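Aprendizaje de robots a partir de demostraciones
Apuntes de la sesión 3: recoger ejemplos sin engañarse
Profesora: Tainá Queiroz. Prácticas: Emerson Figueiredo
Versión del jueves, 26 de noviembre de 2020

Antes de empezar

Quien no haya instalado el simulador que lo haga hoy. La práctica usa la escena Brimov, la del compartimento, y no la de los bloques, que todo el mundo prefiere porque en los bloques sale todo. El guion de instalación sigue en la carpeta compartida. Si falla el visor, preguntad a Emerson; si falla la licencia, también, pero con más educación.

1. Qué es un ejemplo

En la sesión anterior escribimos la política como una función que recibe una observación y devuelve una acción. Muy elegante en la pizarra. Hoy toca la parte sin elegancia: de dónde salen los pares.

Llamaremos episodio a una secuencia de pares observación-acción con un principio, un final y una etiqueta de resultado. Las tres cosas se olvidan con facilidad. El principio se olvida porque el operador empieza a grabar cuando ya ha colocado la pinza donde le conviene. El final, porque deja de grabar cuando se aburre. Y la etiqueta, porque el operador está convencido de que se acordará el lunes de cuáles salieron bien.

En nuestra práctica la observación tiene dos componentes: la imagen de la cámara de muñeca y el estado del brazo (posiciones articulares y apertura de la pinza). La acción es un incremento de posición del efector más una orden de apertura o cierre. No se guarda nada que el robot no vaya a tener después. Si durante la teleoperación miráis la vista general del simulador, estáis demostrando con una información que la política no recibirá. Luego el modelo no aprende y se le echa la culpa al modelo, que no puede defenderse.

2. El problema de los operadores buenos

Jucélia Rocha grabó el curso pasado el conjunto que llamamos Falcão. Teleopera de maravilla: entra recta, no roza nada, cierra y sale. El resultado fue una política que entraba recta, no rozaba nada y, en cuanto se desviaba un par de centímetros, se comportaba como un turista sin mapa. No había visto nunca una desviación y por tanto tampoco una corrección.

El fenómeno tiene nombre, desplazamiento de covariables: la política visita estados que el experto no visitó, se equivoca un poco, visita otros más raros todavía y se equivoca más. En clonación de comportamiento el error se acumula con la longitud del episodio. La demostración está en la hoja de ejercicios y cae en el examen, dicho sea sin ánimo de asustar.

Remedios, de barato a caro:

Perturbar el estado inicial. Cuesta una línea de código y aun así cada año alguien entrega todos los episodios con la misma pose.

Inyectar ruido en la acción ejecutada y guardar la acción que pretendía el operador. Ojo con cuál de las dos se guarda. El grupo de Luana Moura guardó la ruidosa y obtuvo una política con un temblor muy realista.

Dejar actuar a la política y que el experto etiquete los estados visitados (DAgger). Funciona bien y consume la paciencia de una persona entera.

3. La cámara de muñeca

Ventajas: se mueve con la pinza, ve el contacto de cerca y generaliza mejor a cambios de posición del objeto. Inconvenientes: ve el contacto de tan cerca que a veces no ve otra cosa. En la tarea del compartimento, durante la aproximación final, la observación pierde casi todo el contexto. Si dedos y objeto comparten color, la red tiene que apañarse con diferencias de sombreado, y vosotros también cuando reviséis los episodios.

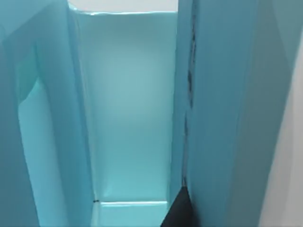 Figura 1. Render del simulador: los dos dedos de la pinza, a ambos lados de un hueco del mismo tono turquesa. Al fondo del hueco, cerca del borde inferior, un escalón horizontal.

Ejercicio para casa: decidid, solo con la figura 1, cuánto falta para el contacto. Escribid la respuesta y lo seguros que estáis de ella. En clase compararemos las respuestas, cosa que suele ser instructiva y un poco humillante. Después proponed qué añadiríais a la observación para resolver la duda. «Otra cámara» es una respuesta válida si explicáis dónde la pondríais y qué pasa cuando el brazo la tapa.

Sobre variar colores y luces en la simulación: sí, pero dejadlo anotado. Dalva Mendonça mantiene el guion de aleatorización y guarda la semilla de cada episodio. Sin semilla no se puede reproducir un fallo, solo contarlo.

4. Etiquetas y limpieza

Usaremos tres: éxito, fracaso y dudoso. La tercera existe para que la uséis. Un conjunto sin un solo dudoso me hace sospechar de quien lo etiquetó.

Los fracasos no se borran. Se apartan del entrenamiento por clonación y se conservan para el detector de fallos de la sesión siguiente. Quien los borre tendrá que volver a fracasar a propósito, que es más difícil de lo que parece.

Tampoco se recortan las pausas a mano. Si el operador dudó delante del hueco, marcadlo en el campo de notas. Filtraremos las acciones casi nulas con un umbral común, para que al menos el sesgo sea el mismo en todos los grupos.

5. Entrega

Cada grupo graba 33 episodios en la escena Brimov, con inicio perturbado y semilla guardada. Calculad unas 2 horas, más lo que tardéis en poneros de acuerdo sobre quién lleva el mando. Ambos miembros del grupo deben operar y el campo «operador» debe decir la verdad: dos personas producen dos distribuciones, y quiero verlas separadas en el informe.

Incluid un histograma de longitudes de episodio, las poses iniciales proyectadas sobre el plano y la descripción de un episodio dudoso con vuestro razonamiento. Los ficheros van comprimidos, con el nombre del grupo. «Final_bueno_2» no es el nombre de ningún grupo.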